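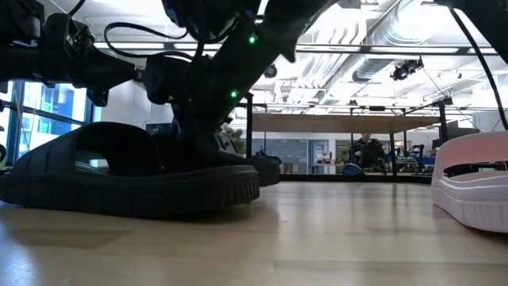

Sandals on the table, arms powered on, green indicators lit.

Section 4: Your First Shoe Rack Task

Welcome to the fun part! By now your Homus two-arm kit is mounted and both arms have passed the joint check from Section 3. Tidying footwear is our favorite first task because soft, curved shapes teach you so much about grip in a single afternoon. You'll need two pairs of slides in different colors and a small rack.

Before you start
Load the task file "Sistar" from the Zestcombe app. Keep hands and sleeves away from the table whenever the indicators are green.

1. Put the rack near the back of the table, a little right of center. Press on each leg to make sure it doesn't rock.

2. Lay the slides on the bare wood with space between the colors. Soles down, please - an upside-down slide is a much harder pick and we save those for Section 6.

3. In the app, open Grip and set the force to 442. This suits most foam and rubber slides. Go up in small steps if a shoe slips.

4. Set the pause between moves to 2000 ms. It feels slow, but you get plenty of time to watch each grasp and hit Stop if you don't like it.

Caution: Never pull a shoe out of a closed gripper. Press Stop, choose Open, and let the shoe drop onto the table.

5. Run the dark pair first and let the arms finish before you touch anything.

6. Run the second color. The right arm takes the shoe by one end and brings it in toward the rack at an angle, while the left arm waits with its gripper empty above the wood.

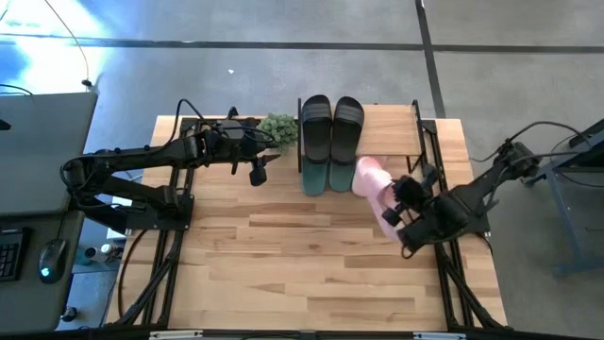
7. Check the result. A slide that sits a bit crooked is fine for a first run. If one lands on the floor, move the rack toward the center and repeat from step 5.

8. Save the run. You can keep up to 3 runs per task before the app asks you to clear one.

Note: Error 813 means a cable loop is too tight at the wrist. Power down, give the cable more slack, and restart. If you use the Bortolotti cable clips, leave the last one open - it makes a big difference on long reaches!

Next: Section 5, Mixed Pairs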